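关于我们

Nidbridge 双臂操作规程组

有人管我们叫“写规矩的”，有人管我们叫“不让人干活的”。两种叫法我们都答应。正式的名称写在门牌上，比较长，快递员至今没有一次写对过。

我们是 Nidbridge 公司里专门给双臂机器人工作台制定操作规程的小组。公司做的事情是让机械臂学会收拾、分拣、搬运日常物件；我们做的事情是规定这些机械臂在什么条件下可以动、什么条件下必须停、动之前谁要签字、停之后谁能重新按下启动。听上去不怎么威风，做起来也不怎么威风。

我们是怎么来的

小组成立于一个六月。起因是一份只有一页的《工作台使用须知》，第一条是“注意安全”，第二条是“请大家自觉注意安全”，第三条是食堂的订餐电话。当时的工程主管托伦·斯特兰（Torunn Strand）把这页纸贴在自己办公桌前看了很久，然后问了一个让全场安静的问题：左臂断电的时候，右臂算不算在运行？

会议室里给出了好几种答案，每一种都说得很有把握。那天下午托伦就开始写第一版规程，写到晚上七点，写完了“运行”两个字的定义。现行规程的第一章仍然沿用这个定义，只改过一个逗号，改逗号的那次评审开了两轮。

规程现在有 202 条。常有新同事问能不能精简一点，我们每年都认真精简一次。去年删掉了三条，又补了三条，所以还是 202 条。删掉的那三条讲的是一种我们早已不用的夹爪，补上的三条讲的是线缆。关于线缆，后面还要说。

我们管什么

管工作台。每张台子装两条机械臂，相对安装，共用中间的台面。共用这件事是所有麻烦的来源。单臂设备的危险区画个圈就行，双臂设备的危险区是两个圈叠在一起，再加上叠出来的那一块究竟归谁管的问题。我们的规定是：重叠区默认归先申请的那一条臂，另一条臂要进去，须由控制程序给出许可。两条臂都没申请，就都在外面等着。这一条叫“让行规则”，灵感来自公司门口那个没有红绿灯的路口，区别是机械臂真的会让。

管物料。台面上放什么、放多少、从哪里放进去，都有规定。我们常用塑料篮筐做练习物件，轻，有孔，掉下去响声大但后果小。篮筐看似简单，其实对夹爪很不客气：边沿有的带槽，有的是网格，夹的位置差一点，抓起来的姿态就差很多。规程要求摆放时故意不摆整齐，角度各异，有正有斜。这是全册里唯一一条要求大家把东西放乱的规定，执行率出奇地高。

管人。严格说是管人的手。机械臂通电期间，手不得越过台面四周的黑色边框。要捡东西，先停机；要扶正东西，先停机；只是想“轻轻碰一下”，也先停机。规程里原来用的措辞是“请勿伸手”，后来改成“停机后方可伸手”，因为前一种写法总有人理解为一种建议。

管记录。每一次停机都要写原因。我们收到过的原因包括“它看着不太对”“我看着不太对”和一个单独的句号。前两种我们接受，直觉也是信息。句号退回重写。
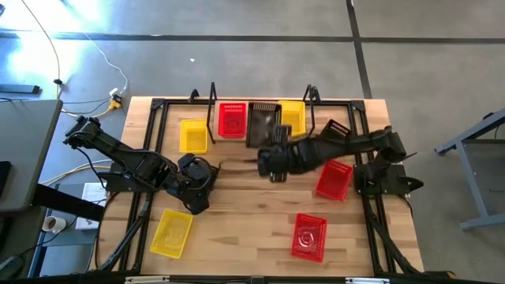
所属部门：Nidbridge 技术标准部 · 双臂操作规程组

红、黄、黑三种颜色的篮筐散在木台面上，两条黑色机械臂从左右两侧伸进来，这大概就是我们每天打交道最多的一种局面。夹爪一旦靠近台面中部，操作员的眼睛就该离开手机。规程对此的表述更为庄重：“操作员应持续关注作业区域。”起草时我们讨论过要不要把“手机”两个字直接写进去，法务认为不够得体，于是手机改到了附录里，附录写得非常直接。

我们坚持的几件事

先说速度。调试阶段的速度上限由规程组定，正式作业的速度上限由评估结果定，两者都不由截止日期定。这句话在内部引用次数很多，引用它的人多半是正在被催的那一方。

再说线缆。双臂工作台的线比人们以为的要多，电源、信号、夹爪、外设，各有各的去处。我们的规定是固定走线沿边框侧梁下行，离开台面后归拢成束，落到地上的部分不得横在人员通道里。接头要能一眼看出是什么接头。规程第六章全讲线缆，篇幅最长，也最不受欢迎，Gasta 厂区的同事把它打印出来垫过显示器。我们去现场时看见了，没有没收，因为垫得很稳，而且他们那排台子的线走得确实规矩。

还有杯子。饮料不得放在台面上，也不得放在任何一条臂够得着的地方。旁边的桌子不属于台面，但桌子有多近、臂有多长，请各位自己量过再放。规程为此附了一张够取范围图，原本是给集成工程师用的，后来查阅量最大的是喝咖啡的人。

急停按钮的规定最短：按了不问责。误按不问责，多按不问责，觉得心里发毛按了也不问责。新同事培训的第一项内容就是走过去，把它按下去，再自己走一遍复位流程。有人按得很轻，像怕弄疼它。我们会请他再按一次。

以上这些没有哪一条是我们独创的。行业里有现成的标准，我们读标准，引标准，也按标准接受外部审核。规程组的活儿是把标准里那些适用于一切机器人的句子，翻成一个人早上九点站在台子跟前能照着做的句子。翻译的过程中总会损失一点文采，原文本来也没有多少。

一条规定是怎么写出来的

通常从一封邮件开始，标题里带“顺便问一下”。顺便问的问题往往最要紧。我们收下以后，先去现场看，看完再写草稿，草稿交给两位不在组里的操作员试读。试读时我们不许解释。他们读完怎么做，就算草稿是这么写的；做错了，改草稿。

这个办法刚推行时，有一条草稿改了六稿。那条讲的是换夹爪之后的检查，原文四句话，逻辑严密，语法无误，两位操作员照着读，各自检查了不同的一条臂。后来的定稿只有一句：“换了哪边，查两边。”

评审会每月一次，议程提前发，结论当场写。没写进结论的意见视为没说过，这一点对声音大的人不太公平，对记录员比较公平。

我们也废止规定。一条规定如果没有人说得清当初为什么写，就进入观察期；观察期内仍然没人说得清，就废掉。有一条要求操作员“佩戴浅色手套”的规定就是这样走的。送别它的时候，大家都戴着深色手套。

组里的人

托伦·斯特兰，创始成员，负责总则和定义。如果你在文件里看到一个词被加粗，接下来半页都在解释它，那是她写的。

戴尔温·凯雷阿马（Delwyn Kereama），负责现场审核。她来之前会提前通知，所以大家看到的都是收拾过的台子。她知道，于是她会在通知的时间之后再来一次。

基兰·尼克·伊（Ciarán Nic Aodha），负责控制程序一侧的规则落实，也就是把“应当”两个字变成代码。凡是变不成代码的“应当”，他会原样退给起草人，附一个问号。组里现有的问号大部分来自他。

玛姆塔·舒克拉（Mamta Shukla），负责培训与试读。试读时不许解释的办法就是她提的，她自己起草的文件也照此办理，第一次被退了三页。

德莉娅·乌略亚（Delia Ulloa），负责记录和版本管理。想知道某一条在哪一版改过哪个字，问她比搜索快。请不要把文件命名为“最终版”，更不要命名为“最终版2”。

我们和谁一起工作

在公司内部，规程组服务 Gasta 和 Rekley 两处厂区。Rekley 的台子装得晚，很多安装要求一开始就写进了施工图，审核时基本没什么好挑的，戴尔温对此表示过轻微的失望。

在公司外部，我们与 Treloar 共同维护一份双臂工作台的检查表。两家的台子构造不同，检查表的前半部分通用，后半部分各填各的。为了“边框”和“围框”哪个词更准确，双方有过一段书信往来，最后通用部分写的是“框”。

我们不对外出售规程，也不提供认证。如果有人拿着盖了我们章的证书去找您，请告诉我们那个章长什么样，我们自己还没有章。

加入我们

规程组偶尔招人。不要求您会写代码，会写更好；不要求您喜欢写文件，太喜欢写文件反而要多聊一轮。我们要求您愿意在台子旁边站着看，看一个上午，然后能讲清楚哪一步让您不放心。面试题就是这个。

入组后的头一个月不写任何规定，只填停机记录、跟审核、当试读人。第二个月可以提修改意见，但先从附录提起。手机那一页欢迎大家踊跃参与。

常被问到的几件事

能不能来参观？可以，请提前联系，穿包脚的鞋。参观时站在地面标线外侧，讲解员请您后退时请后退，别先问为什么，后退完了再问，我们很乐意回答。

学校能不能借用你们的规程做教材？总则和培训两章可以，写明出处和版本即可。第六章也可以，至今还没有学校要过。

机械臂停着不动，是不是就安全？不是。停着有好几种停法，断电的停、等待的停、程序正在想事情的停，从外面看差不多。规程第二章专门区分这些，建议至少读到第二章。

发现规程写错了怎么办？写信给我们，注明条目编号和您读的版本。改正后的条目会在下一版里标出，您的名字列入修订致谢。致谢那一页目前比正文里的好几章都长，我们对此心情复杂，但照列不误。

联系方式见页脚。工作时间内由当值组员回复，急事请不要写信，请按急停。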